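Search the archive
Go

Daltum Family History List
Re: The Prelberg parish books – which ones are worth ordering?
April 4, 2025

Dear all,

I have been meaning to answer Emiliano's message for weeks, and I apologize for letting it sit. We had family staying, then the cold that the family brought with them, and by the time I got back to my desk the list had moved on to gravestones. But his question is a good one and I think it deserves a proper answer, so get yourselves a cup of something and settle in.

For those who deleted it, I'm putting the main part back in here:

> On Emiliano Rivas's turn at the Prelberg books:
> I have my great-grandmother's baptism from the Prelberg index, but
> the index only gives a name and a year. Her father is down as
> "Eskildsen" in one place and as "of Eskildsen" in another. Is that
> a surname or a farm? And is it worth paying for the page from the
> original book, or will it just tell me what the index already did?
> I've got 30 dollars set aside for this and would like to spend it
> well. I also can't read the old handwriting, so please be gentle.

Emiliano, the short answer is yes, order the page. The index was typed up by people who were trying to get through a great many entries, and they took down the child, the year and the father and left the rest. The rest is where all the good stuff lives! On a Prelberg baptism you will usually get the mother's name, the place where the family was living that season, and a row of godparents, and I would trade you three index entries any day for one good row of godparents.

As to Eskildsen, I believe it may be both. There was a family of that name on our side of the river, and there was also a farm that people called Eskildsen long after the family had gone. Anybody who worked there could be written down as "of Eskildsen" without a drop of Eskildsen blood. My own people did it. My great-great-grandfather was a hired man who moved four times, and he appears under four different farm names, and my mother went to her grave believing we had four separate ancestors who all happened to marry a woman named Karen. It took me one whole winter to fold them back into one man, and I will confess I missed the other three when they were gone.

So what you want to look for is whether the name stays put when the family moves. If your great-grandmother's brothers and sisters were baptized in other years, look at every one of them. If the father is Eskildsen at Dustton and still Eskildsen at Prelberg, it's a surname. If he turns into something else as soon as he changes employers, you have a farm name on your hands, and you'll need his father's first name to get any further back. 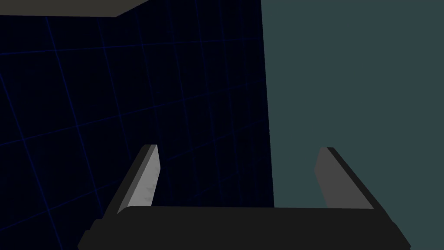
The godparents will help you with that too. In those years folks asked their own brothers and sisters to stand up for the baby, and the women in particular tended to be the mother's unmarried sisters. The pastor wrote down where each of them lived. If you find two godmothers from the same farm as the mother, write down everything about them, even if you can't see what use it is yet. I once found a marriage I'd been after for years just by following a godmother who kept turning up at the baptisms of children I didn't think were related to me.

Now, about the handwriting. I was scared of it too. I sat down with my first page and cried a little, if you want the truth, since I had paid good money for it and might as well have been looking at knitting. What helped me was to leave my own family alone for a while and read the first names down the margin. There were only a few dozen first names in use in that parish, and you already know most of them. Once you have Anna and Maren and Peder, you've got yourself a good part of the alphabet, and you can carry those letters over to the harder words. The e looks like an n, the h dips below the line, and the capital S can be nearly anything. Copy the words out by hand, too. Your fingers pick things up that your eyes don't.

The other thing I'd say is that the same pastor usually kept the book for years at a stretch, so you only need to learn one man's writing at a time. The one who came in before the big run of baptisms had a lovely round hand. The man after him wrote like he was riding in a wagon. If your page falls in his years, send it to the list and don't suffer alone with it.

On the cost – the archive at Prelberg charges 24 dollars for a page with a printed copy in the mail, so you'd be inside your budget, though not for two. Ask them for the facing page as well when you write. The entries run straight across both pages in the later books, with the godparents on the right-hand side, and if they send only the left you will have paid for the half you already knew. I asked for this in February and they were very kind about it and didn't charge me extra, but I can't promise they do that for everyone.

Give them the entry number if you have it. Our index goes up to 1,129 for the book in question, and it restarts in the next one, so be sure to say which book you mean. I ordered entry 764 from the wrong book once and received a very nice baptism for a boy whose family had nothing at all to do with mine. I've still got him in a folder. I can't bring myself to throw him out, and if anybody is looking for a Rasmus whose parents were at the mill, please write to me!
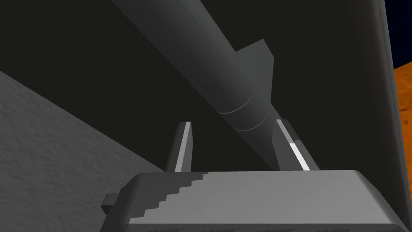
Emiliano wrote back to me privately when I told him I was finally working on this, and he said I could share it: he has found a brother, baptized at Dustton, and the father is plain Eskildsen there with no "of" in front. He also wondered if the sponsors at Dustton could be cousins from Daltum, as two of them have the same last name as his great-grandmother's mother, and whether the confirmation lists would settle it.

Well, I was tickled to read that, and I think he's on the right road. One entry without the "of" doesn't prove a surname all by itself, as pastors were forever dropping little words when they were in a hurry. But the sponsors are a lovely find. I would go to the confirmation lists next, exactly as he suggests. They give the young person's birthplace and both parents, and at Dustton the pastor added a remark on how well they knew their catechism. My grandmother's sister got "fair," and the family is still a little sore about it.

If the Dustton lists don't do it, try the moving records. Anyone leaving one parish for another was supposed to take a note from the pastor and hand it to the new one, and both ends wrote it down. Servants moved in the spring and the fall, so you only need to look in a couple of places each year. There are gaps, I'm sorry to say. Plenty of people just walked over the hill with their bundle and didn't trouble the pastor with it. But hired men with families generally did things properly, as they might need help from the parish later on and wanted to be on the books.

One more word of caution and then I'll let you all get on with your day. Please don't copy the father's line from the big online trees. I know how tempting it is, I've done it myself late at night. Several of those trees have the farm Eskildsens and the real Eskildsens all knotted together, and one of them has a man becoming a father some years after his own burial. I wrote to the owner and got a sweet note back, but the tree hasn't changed. Use them for hints, then go look at the book.

Emiliano, when your page comes, please scan it good and large and send it along. If the file is too big for the list, send it to me and I'll type up what I can make out and post that instead. And if anyone else has Daltum people who went over to Dustton for work, I'd love to hear the names. I have a feeling that several of us are cousins and just haven't been introduced.

I still owe a reply about the gravestones, and also one about the spelling of Karen, which I have now seen five ways in a single family. Those will have to wait until I've found my other glasses.

With warm wishes to everybody,
Your long-winded friend on the Daltum side

Contact the list owner | Copyright Daltum Family History List | Back to top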